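Workshop notebook, Etent Play Library
March, wash room and drying store
Subject: residue and retained water in molded play equipment, second entry

The first entry dealt with the soak. The present one covers rinsing, draining and drying, and records the change to the drying store that was agreed after the last round of returns from Gunside. Staff who only need the working procedure may go directly to the section headed Interim procedure.
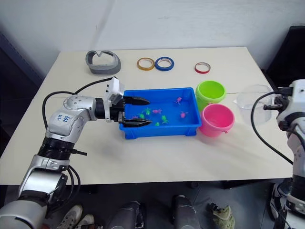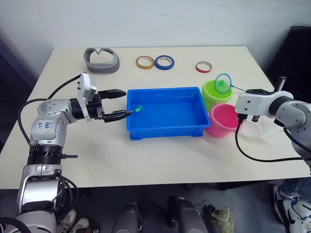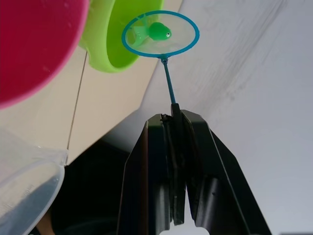
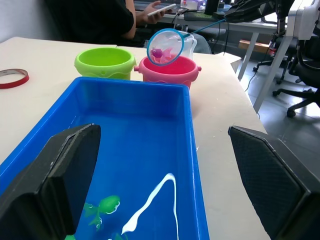
Items from the water-play set.

Shanti Mittal asks whether the white film reported by borrowers is detergent at all, and suggests that the rinse trials be held until the supply water has been tested. If the film is scale, a longer rinse will add to it. Her second point is that the soak and the rinse have always been changed together, so the records cannot show which of them made a difference.

Both points are accepted. The trials were stopped after the first morning and the water was tested at the wash room tap.

Water

Total hardness at the tap: 149 mg/L as calcium carbonate. The strip and the titration kit agreed on the range, and the figure entered is from the kit. This is hard enough to leave a visible deposit on smooth colored plastic if it is left to dry in drops. It is not hard enough to explain the tacky feel mentioned on two of the return slips.

A drop test was then made on spare bin lids. Tap water dried to a ring with a chalky edge. A drop of diluted citric acid removed the ring at once, with some fizzing at the thickest part. The same acid had no effect on the film taken from the underside of a returned tub, but warm water and a soft brush lifted it. The conclusion for the moment is that there are two residues: scale on the upper faces, where drops stand, and detergent in corners and under rims, where the rinse does not reach. Earlier entries that treat the film as one thing should be read with this in mind.

Detergent

The Wumbei concentrate has been dosed by the cap. The cap holds a good deal more than the line marked inside it, and the line is hard to see under the wash room lamp. Three members of staff were asked to pour a normal dose, without being told why, and all three went over the line. A measuring syringe now hangs on the hook beside the sink. The cap is not to be used.

Soak time remains at 60 minutes in warm water. A shorter soak was tried on tubs with dried paint in the corners and left too much for the brush. A longer one gave no gain that could be seen, and the water was cold by the end.

Draining

Retained water is the larger problem. Small feet, folded rims, hollow handles and the seam of any two-part molding will all hold water after the outside surface looks dry. Hollow parts are the worst. Water enters through a hairline gap when the part is warm and submerged, and stays there once it cools.

Weighing was used as the check. A stack of nested tubs, taken from the store as ready for issue, was placed on the bench scale, wiped, separated, shaken out and weighed again. The water recovered was not large, but it was enough to wet the base of the carton and to account for the smell noted by Gunside. The full mixed load used for the later tests has a dry weight of 677 g for the small parts alone. That figure is the reference weight and is written on the lid of the test box. Any reading above it after drying is counted as retained water.

Nesting is the direct cause of most of it. Two tubs that are each nearly dry will not finish drying once they are pushed together, and the thin space between the walls holds what is left for days. The old instruction to "stack when dry to the touch" is withdrawn.

Drying store

Relative humidity on the lower shelf of the drying store, door closed, fan off: 87 percent. With the fan running and the door on its stay, the reading fell over the course of the afternoon but did not settle before the room was locked. The upper shelf was drier throughout. The meter is the older of the two and should be checked against the newer one before much weight is put on the exact number, but the difference between the shelves was clear and repeated itself on the next two readings.

The Stasano rack was moved from the back wall to the side wall, where it no longer blocks the vent. It had stood in front of the vent for as long as the present staff can remember. The solid shelf liners have been taken out and put behind the door. They can go back for paper goods but should not be used under anything that has been through the sink.

Rack positions tried with the small parts load:

Flat on liner, fan off. Above reference weight the next morning. Drops visible under the parts.
Flat on open wire, fan off. Above reference weight, by less. No drops visible.
Tilted on open wire, fan on. At reference weight the next morning, apart from the hollow handles.
In net bags, hung, fan on. At reference weight. Parts marked each other slightly where they touched.

Net bags are convenient and keep sets together, and this matters at busy times. The marks are light and wipe off. Bags should not be filled past the halfway point. A full bag dried on the outside and stayed damp in the middle.

Hollow handles

No satisfactory method yet. Handles open at one end will drain if they stand with the open end down. Closed handles with a poor seam neither fill quickly nor empty quickly. Warming them in the cabinet on the low setting brought out a bead of water at the seam, and a second bead appeared after wiping. It is proposed that closed handles be kept out of the soak altogether and cleaned by cloth. This will need a separate bin at the sink, and the space is tight.

Drilling a drain hole was discussed and set aside. A hole would let water out and also let it in, and a drilled edge on a child's item would have to be finished and inspected each time.

Interim procedure

Applies to all molded plastic in the lending stock until the next entry.

Measure concentrate with the syringe.
Soak for 60 minutes. Closed handles stay out.
Brush under rims and around feet before the rinse. The rinse does not do this work.
Rinse once under a moving tap, turning each tub over at least one time.
Shake out and wipe upper faces with a dry cloth.
Dry on open wire, tilted, fan on, door on its stay, until the next morning.
Do not nest before packing. Place a strip of card between tubs in the carton.
Return slips that mention a smell or film go in the tray by the notebook, not in the general file.

Scale already present on stock may be taken off with the diluted citric acid in the labeled bottle, followed by a rinse and a wipe. Gloves are on the shelf above. The bottle is not to be stored beside the bleach - it was found there in the morning and has been moved.

Notes and open items

The cloths are now part of the process and are themselves a source of lint and damp. A clean supply has been put in the drawer. Used cloths go in the hamper and are not to be hung on the Stasano rack.

Labels: the paper ones lift at the corner after one wash. The vinyl ones hold but trap a line of dirt along the edge. A paint marker was tried on the base of one tub and will be looked at after a few cycles.

Gunside has asked whether it should wash items before returning them. For the present the answer is no. A rinse and a shake are helpful, but stock that has been washed with an unknown product confuses the residue record. A short notice to that effect is to go in the carton with the next issue.

Still to do: check the old humidity meter against the new one; repeat the drop test with filtered water; weigh the small parts load again after a full night with the fan on and the rack in its new position; ask the supplier of the handles whether an open-ended version is made.

Fan left running, 5:40 p.m. Store key returned to the office.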